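Low hot water pressure, part two: the isolation valve

The kitchen mixer has been slow on the hot side since December. Cold runs at full rate, hot at a little over half. I measured both with a jug and a stopwatch, three runs each, and the results repeated well enough that I stopped blaming the jug.

Part one dealt with the aerator and the cartridge. Both were descaled in citric acid, and the cartridge was then replaced with a Treter unit of the same diameter. Neither step changed the hot flow. The restriction is therefore upstream of the tap, which leaves the flexible hose, the isolation valve and the pipe run back to the boiler.

The hose is a braided type with a narrow bore. I removed it and blew through it, then fitted a wider one from Cukel. Flow improved slightly, not enough to close the gap. With the hose off, I opened the isolation valve over a bucket and got 3 litres a minute, against a good deal more on the cold side. A quarter-turn valve of this kind often has a reduced bore, and scale builds up on the ball if it is never moved. Mine had not been moved in years.

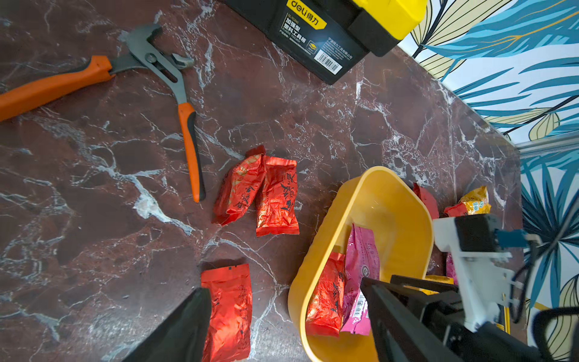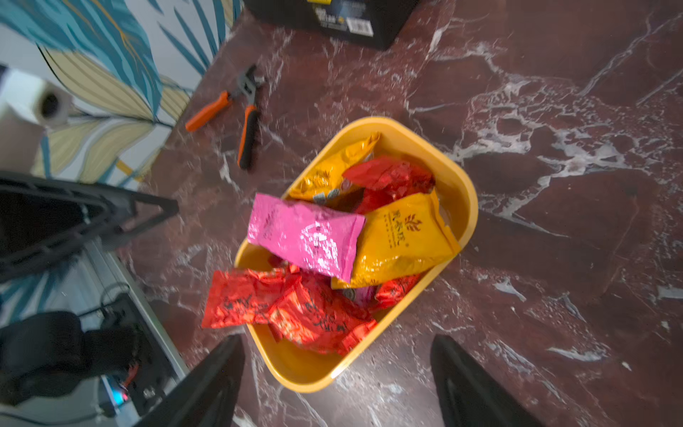 Vol. 3, No. 96

Replacing the valve means draining the hot side. The order I used: boiler off, stopcock closed, lowest hot tap open, then wait for it to stop running. Loosen the upper compression nut first, holding the valve body still with a second tool so that the pipe does not twist. The old olive can stay on if it is clean and undamaged. Mine was scored, so I cut it off and fitted a new one with a smear of jointing compound.

The new valve is a full-bore Berar. It is longer than the one it replaced, and I had to shorten the pipe to suit. Check this before draining anything. The Phan valve I had bought first was a reduced-bore pattern with the same outside dimensions, and nothing on the packet said so. Look through the open valve at a light and compare the hole with the pipe.

Hot flow is now within 250 ml a minute of cold, which I am treating as equal. No weeping at either nut after a night on kitchen roll.

Part three will cover the bathroom basin, where the hot side is slow only in the morning. I suspect a different cause.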